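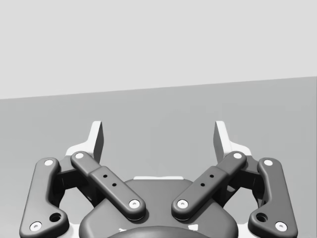

Can I use tap water for a sourdough starter if the water in my town smells of chlorine?

Leave the water in an open jug overnight and use it the next morning. The smell of chlorine goes away in most towns, and the starter will grow normally. If your water company uses chloramine, the jug does not help much, so buy a bottle of plain still water for the first week and change to tap water later.

Reiko Kobori

Thank you Reiko. I should give more details, as my case is maybe not so simple. I began my starter in January with wholemeal rye from Betard, the 800 g bag. For two days it had many bubbles and I was very happy. On the third day it stopped completely, and now it is only a grey paste with a little liquid on top. I feed it at eight in the evening, same weight of flour and water. My kitchen is cold at night. Is it the chlorine, or did I kill it in another way?

Ruwan Sheikh

It is probably not dead. The bubbles of the first days come from other bacteria which are in the flour. When the paste becomes more sour, these bacteria stop, and the yeast needs some more days before it is strong. Many people throw everything in the bin exactly at this moment, and it is a pity.

What I would do in your place:

Keep two spoons of the paste and throw away the rest. Pour off the liquid or mix it in, both are fine.
Feed it once a day until you see bubbles again, then twice a day.
Put the jar in the oven with only the lamp on. Please write a note on the oven door. I once heated the oven to 200 with my jar inside and I had to start again from zero.
Use water that feels slightly warm on the finger.

When it rises to double in six hours, or a bit less, you can bake with it. Mine needed sixteen days in winter, so be patient.

Reiko Kobori
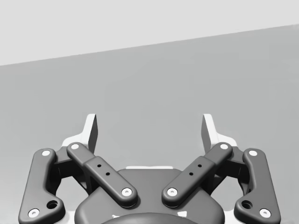 Kenta Kinoshita disagrees about the oven lamp, and says that in his old oven the lamp made the jar much too warm and the starter smelled of nail polish after one night. He keeps the jar on top of the fridge, wrapped in a towel, and feeds it a stiffer mix with less water.

I think both can be right, it depends on the oven. Put a thermometer next to the jar for one hour before you trust it. Between 24 and 27 degrees is comfortable. If it is more than 30, leave the door open a little.

About the nail polish smell: it means the starter is hungry. Give it more flour, for example one part starter to three parts flour, and it will pass in a couple of days.

Reiko Kobori

just buy dry yeast, much faster

Osvaldo Testa

Small update for those who find this page later. I let the water stand overnight, I moved the jar to the oven with the lamp, and on day eleven it came back with bubbles up to the lid. My first loaf was flat and quite sour, but the second one was good enough to give half to my neighbour. I used 272 g of water for 400 g of flour, because a wetter dough sticks to my hands and I lose my patience.

One more thing I would like to ask. Can I keep the jar in the fridge when I travel for three weeks?

Ruwan Sheikh

Three weeks is fine. Feed it, wait one hour, close the lid without force and put it at the back of the fridge. When you come home it will have dark liquid on top, this is normal. Give it two or three feedings before you bake. If you see pink or orange colour, throw it away and wash the jar very well.

Reiko Kobori

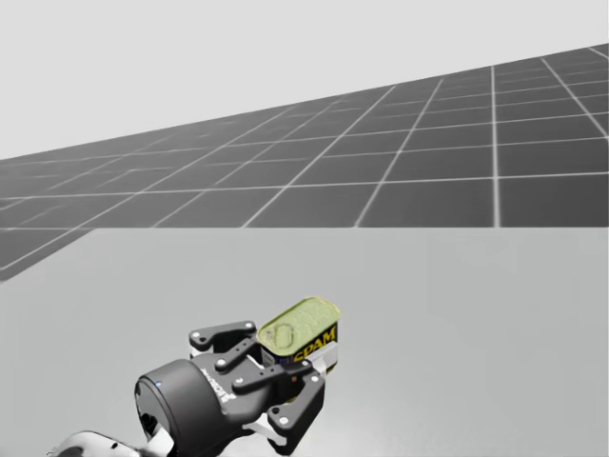 Grey tabletop, grid floor behind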